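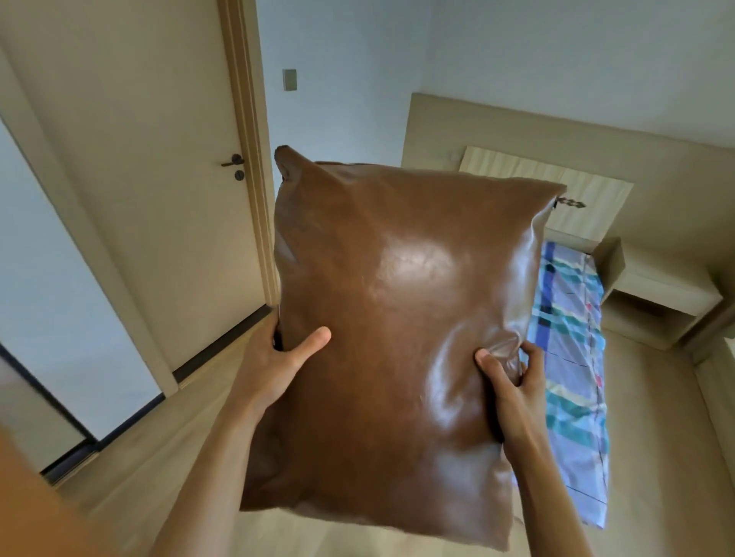 According to Tsehay Gebretsadik, a robot that can fold a towel is only half a robot until it can deal with a pillow. A towel stays where the gripper leaves it, she told the others in the Harkham workshop, but a pillow pushes back. She had already spent one winter on towels and she did not want another.

The machine she is building is called Hailu. It has two arms on a wheeled base, and the work on it is divided between a rented bench at Harkham and the bedroom of her own apartment, where the teaching is done. She goes through the chore with her own hands, and the recordings of this are what Hailu learns from. A brown pillow in faux leather, a bed with a plaid sheet, a door with a lever handle: these are ordinary objects, and for her they are the whole laboratory.

I visited her on 27 Mar 2025, when the left arm was in pieces. The shoulder joint had a small play in it, which at the fingertips became a large one. She had printed the housing again in a harder plastic and was sanding the inside by hand, a little at a time, trying the bearing after each pass. It is slow work and she does not like to talk during it.

Later she explained the problem with glossy covers. On a matte cushion the software finds the border without much trouble. On a shiny one, the light makes a bright patch in the middle and the program may decide that there are two objects. Her first answer was to close the curtains. Her second answer, which she kept, was to record the same chore under many kinds of light and let the program get used to it.

The other difficulty is the grip. A person holding a pillow by its sides presses with the thumbs and the material gathers under them. Hailu has no thumb in this sense, only two flat pads covered with silicone. The pads were cast at Wundow, a shared workshop on the other side of the river, where she exchanges bench time for help with wiring. The first pair was too soft and came off. The present pair holds well, but leaves a gray mark on light fabric that she has not yet solved.

She has over 500 recordings now and wants to reach 2000 before she trains the next version. The software she sorts them with is named Surkia, and she wrote it herself on evenings after her job. It threw away 39 recordings in one night by mistake - she found them again in a backup, and since then she copies everything to a second disk.

In May she hopes to show Hailu at the Harkham open evening, with both arms working and a real bed brought in for the purpose. If the shoulder is not ready, she will show one arm and a smaller cushion. I asked her which of the two was more probable. She picked up the housing, turned the bearing with one finger and went back to sanding.

Contact the editors | Copyright 2025, all rights reserved | Back to top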